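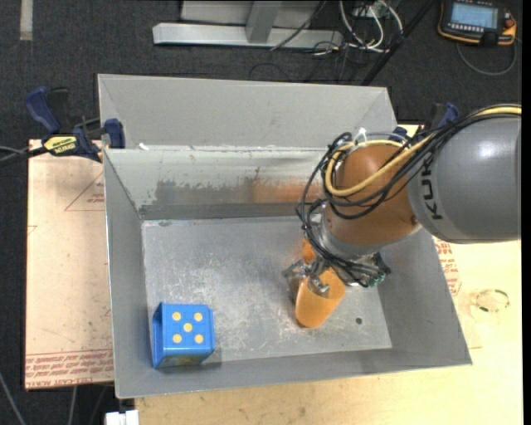 Fingers on the orange one, blue die in the corner of the bin.

Curkik Bin Picking Kit, second look

When Curkik says its software will have you "picking by lunch," it doesn't specify which lunch. Ours came five days in, and it was soup.

The kit is a license, a calibration target, a small computer with a fan that thinks highly of itself, and a manual translated with more courage than care. It costs $3,434. You bring your own arm, your own gripper and your own bin. At Fallow, the shared shop where I rent bench time, that meant the KUKA and a gray sheet-metal bin held down with bar clamps. The manual calls for a "rigidly fixtured container." I decided that a bar clamp is a fixture if you tighten it with conviction.

Calibration went badly, then well. The first routine asks you to jog the arm through 17 poses, and it doesn't save until the last one. I found this out at pose 16. On the second try I took it slowly, kept the pendant screen where I could read it, and finished with an offset I could live with.

For test parts I skipped the sample blocks and used things we had lying around: smooth orange pieces that taper toward one end, and a big blue die with yellow dots. The die is an easy customer. It has flat faces and sits where you leave it. The tapered pieces roll, and the planner has a touching faith that they won't. Out of 64 attempts at them it missed 17, nearly all by closing on the narrow end and squeezing the thing out like a watermelon seed. You can set a "prefer thick end" weight, buried in a menu called Misc 2, and after that I stopped keeping score because I was enjoying myself.

Bare metal is the other sore point. Ours is scratched all over the floor, and in the late afternoon the light off it convinced the software that there were parts where there was only bin. Yasuo Koyama, who has the next bench, suggested closing the blinds. The support forum had suggested a firmware update. The blinds worked.

One thing the kit does very well is cables. The planner lets you draw a fat sleeve around the wrist for whatever you have strapped there, and it respects it. We run a bundle of black cables and a thick yellow one over the top in loops no professional would sign, and in a month of use it hasn't snagged them once.

I tried the Hurkora package last year. It was cheaper, crashed less and couldn't see anything orange. I'm keeping the Curkik, and I've written Misc 2 on a piece of tape and stuck it to the computer.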